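Workshop notebook, Riletlow, bench 2
Entry 2019-02-06, C. Kubiak 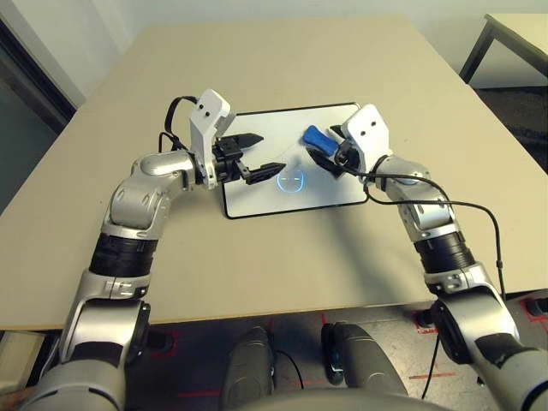

Purpose of the session: to continue the collection of two-arm examples for the Lalia set, following the procedure agreed with Floarea Bratu after the September review. The operator drives both arms from the control station. The policy is not running at any point; all motion recorded under this entry is human motion.

State of the set at the start of work: 2359 accepted episodes, of which 427 involve both arms in the same task. The remainder are single-arm and were gathered under the earlier protocol, when the left arm was parked for the whole of each episode. Training on the mixture has given a policy that is reluctant to move the left arm at all. The present target is 800 two-arm episodes before the next training run, and no further single-arm recording is to be done on this bench until that figure is reached.

Task under collection: tool and board. The white board lies flat on the beige table, near the middle and slightly askew. The right gripper carries the blue-handled tool over the board while the left gripper stays open above the left half, ready to steady it. The board is to be turned by a small amount between episodes and is never to be squared to the table edge. In the earlier batch it was squared every time, and the resulting policy lost its way as soon as the board was rotated by hand.

Start pose. Both grippers are to be over the board, the right one already holding the tool, before the recording is started. Picking up the tool is kept as a separate task with its own label. Episodes which begin with the pick-up should be relabelled and moved, and should not be trimmed, as the trimming script leaves the joint log and the video out of step.

Remarks on procedure

Operators are asked to wait for both arms to come to rest before closing an episode. In a review of earlier files it was found that the final second was often missing, and the policy had learned to stop short of the board in consequence. The wait has been written into the bench card.

The left arm must have some part in every episode. Where the operator judges that it has nothing to do, the episode is to be marked "idle left" and kept in a separate folder. Floarea would prefer that such episodes be discarded altogether. My own view is that a limited number will be useful, so that the policy also learns when to leave the arm alone. The matter is open and will be settled after the next training run.

Failed attempts are to be kept where the operator recovers within the same episode. If the tool slips and is regrasped, the episode stands and receives the label "recovered". If the tool leaves the reach of the arm, the episode is stopped and marked "lost". Lost episodes do not count towards the target.

Grip on the tool. The angle at which the handle sits in the right gripper should vary from one episode to the next. A handle always held at the same slant will be learned as a fixed feature of the hand. I suggest that the operator regrasp after every 20 episodes at the very latest, and preferably more often.

Cables. The cable on each arm is to be looked over before the first episode and again after any break. On the Dhanial rig a cable caught at the wrist and spoiled most of a morning's work, the joint readings having been pulled off by a small and constant amount which did not show in the video.

Floor marks. The red tape is the reference for the position of the base. Should the base be moved for cleaning, it must be returned to the tape and the head camera view compared with the stored reference before work resumes.

Storage. Episodes go to the Flardale share under the bench number, with the operator's initials in the notes field. The field has been left blank in a good many earlier files, and it is not now possible to say which operator's style the policy has taken up. Blank fields will be returned for completion.

Outstanding

Floarea to check the timing between the head camera and the joint log.
Bench card to be reprinted with the "recovered" and "lost" labels.
Second operator to be trained on the left-hand control before taking a full session.
Decision on "idle left" folder: carried forward.

C.K.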